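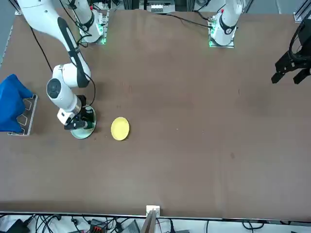 返却食器の仕分けセル、導入後の人員配置について
掲示板トップ > 製造・厨房設備 > 自動化・省人化

1 投稿者:tekkin_k
社員食堂の下膳ラインに双腕の仕分けセルを入れて5か月目。食数は昼のみ。SIはTekton、食器の供給はLandereo。
作業内容は、平置きの皿を縁でつまみ、種類別にラックへ立てるところまで。洗浄機への投入と拭き上げは従来どおり人手。
11月の集計で、介入なしで完了した割合が97%。残りは人が手を出している。
相談したいのは率ではなく配置のほう。下膳担当を1名減らす案が上から出ているが、現場は反対している。同規模で運用している方の実例を聞きたい。

2 投稿者:mizuba
97%の分母は何ですか。皿1枚あたりか、トレー1枚あたりかで意味が変わります。

3 投稿者:tekkin_k
>>2
皿1枚あたり。トレー単位だと81%まで落ちる。

4 投稿者:mizuba
それだと5枚に1枚近いトレーで人が呼ばれる計算です。減員の根拠に97を使うのは不適切だと思います。呼ばれる側の負荷は回数で決まるので。

5 投稿者:Peñalver保守
>>4
回数だけでは決まらない。1回の介入が数秒で済むなら兼務は成立する。うちの客先では洗浄機の投入係が兼ねていて、専任は置いていない。
確認すべきは復帰手順。扉を開けて非常停止から復帰させる構成だと1回で分単位を食う。

6 投稿者:tekkin_k
>>5
扉開で一時停止、閉めて再開ボタン。原点復帰は不要。ただし皿を置き直す位置が悪いと再度失敗する。置き方に慣れた人とそうでない人で差が出ている。

7 投稿者:名無しの厨房
現場側から。
減員の話の前に、作業の中身が変わったことを認めてほしい。以前は手を動かしながら次のトレーを見ていた。今は呼び出しを待ちながら別の作業をする。途中で切られるので拭き上げの速度は確実に落ちた。数字には出ていない。
腰と手首は楽になった。これは事実。

8 投稿者:Peñalver保守
>>7
拭き上げの枚数を時間帯別に取れば出る。導入前の記録はあるか。

9 投稿者:名無しの厨房
>>8
ない。導入前に測る話は出たが、実施されなかった。

10 投稿者:S.Hosseinzadeh
Climmontで工程設計をしているShahram Hosseinzadehです。類似の案件を担当しました。
浅い皿の把持失敗は、縁の立ち上がりと天板の隙間でほぼ説明できました。縁の低い皿は爪が下に入らず、滑って回ります。食器の選定を変えたところ、介入は1日13回で安定しました。ハンドの変更より安価です。
人員については、最初の半年は減らさず、1名を「セル担当」として明示しました。呼び出しはその人に集約し、ほかの人の作業は切らない運用です。

11 投稿者:mizuba
>>10
それは実質、省人効果ゼロでは。投資回収をどう説明したんですか。

12 投稿者:S.Hosseinzadeh
>>11
当初の半年はゼロです。回収計画にもゼロで記載しました。欠員補充を見送れた分を効果として計上したのは、その後です。

13 投稿者:Peñalver保守
専任を置くのは過剰だと思う。立ち上げ期間ならともかく、5か月目なら当番制で足りる。担当を固定すると、その人が休んだ日にラインが止まる。

14 投稿者:名無しの厨房
>>13
当番制は一度やった。置き直しのコツが共有されず、当番によって介入回数が倍違った。固定に賛成。ただし手当は付けてほしい。今は「空いた時間に見ておいて」の扱いになっている。

15 投稿者:tekkin_k
整理する。
・トレー単位の数字で上に再報告
・復帰時間を介入ごとに記録(開扉から再開まで)
・セル担当を2名指定、交代制。手当は総務に確認
・縁の低い皿はLandereoに代替品の見積を依頼
減員案は保留で戻す。拭き上げの枚数も今月から取る。

16 投稿者:mizuba
記録には失敗時の皿種も入れてください。皿種がないと、食器を替えた後の比較ができません。

17 投稿者:tekkin_k
>>16
了解。様式に欄を追加した。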